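How to remove white rings and water marks from a light table

When I moved to my present apartment, I got a white table from the former tenant, Elli Tikkanen. It had five or six cloudy rings on it, and Elli told me that she had tried everything. After a few evenings I got nearly all of them away. I write the method down, because friends keep asking me for it and I always forget one step when I explain by phone.

The method is for tables with a clear lacquer or a white painted finish. If your table is oiled or waxed, please read the last part first.

What you need

Two soft cotton cloths (an old T-shirt is good)
Dish soap without color
A hair dryer
White toothpaste, the simple kind, not gel
A little furniture polish. I use Berell, but any one for lacquered wood is fine
A bowl which holds 500 ml of lukewarm water

Step 1. Find out what mark you have

A white or milky ring means that moisture sits in the finish. This is the easy case. A dark or brown ring means that the water has gone through the finish and into the wood, and then this page will not help you much. A yellow ring is usually tea or coffee and often goes away already with washing.

Look at the table from the side, with your eyes almost at the height of the top. Daylight from a window is best for this, in the morning or late in the afternoon. Lamps in the ceiling make one big shiny spot and the marks hide in it.

Step 2. Wash the whole top

Put three drops of soap into the bowl of water. Wring the cloth well and wipe along the grain, from one end to the other. Wash the whole top and not only the ring, otherwise you get a clean island with its own border. Dry it with the second cloth and then wait one hour before you judge the result. I was impatient the first time and treated a mark that was only a wet place.

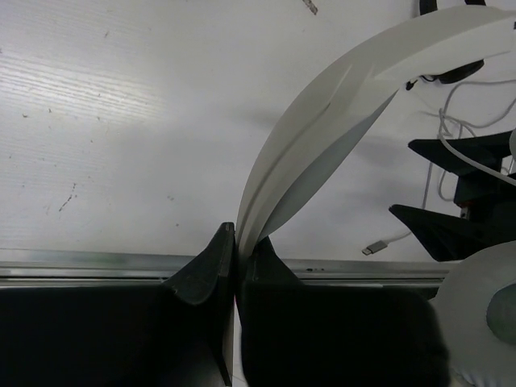
Step 3. Warm the mark

Set the hair dryer on the lowest heat. Hold it a hand's width above the mark and move it all the time in small circles. After two or three minutes the ring should begin to fade from the outside. Touch the surface between the rounds. If it is too hot for your palm, stop and let it cool.

Some people use an iron with a towel under it. My neighbor Urmas Kuusk did so with his Kallio desk and it went well, but I have also seen a lacquer which got bubbles from this. I stay with the hair dryer.

Step 4. Rub the rest with toothpaste

If a shadow of the ring is still there, take toothpaste, as much as a pea, on a damp cloth. Rub lightly along the grain for half a minute, wipe it off with a clean part of the cloth and look again from the side. You can repeat this two times. More than that will take the shine away – and a matte spot is harder to repair than a ring.

Test first under the edge of the table or near a leg. On very glossy finishes I would skip this step completely.

Step 5. Polish

Put a small amount of polish on the cloth, never straight on the table. Go over the whole top and leave it alone overnight. In the morning, buff it with a dry cloth.

If your table is oiled or waxed

Do not use soap with much grease remover, and leave out the toothpaste. Warm the mark carefully as in Step 3, then rub in a thin layer of the same oil or wax that the table had before. If you do not know which one it was, ask the seller. Jarmo Salminen wrote to me that he used cooking oil and the table was sticky until May, so please do not do that.

For new marks

Wipe them at once and leave the place uncovered. Many fresh rings disappear by themselves in a day or two, so wait a little before you bring out the hair dryer.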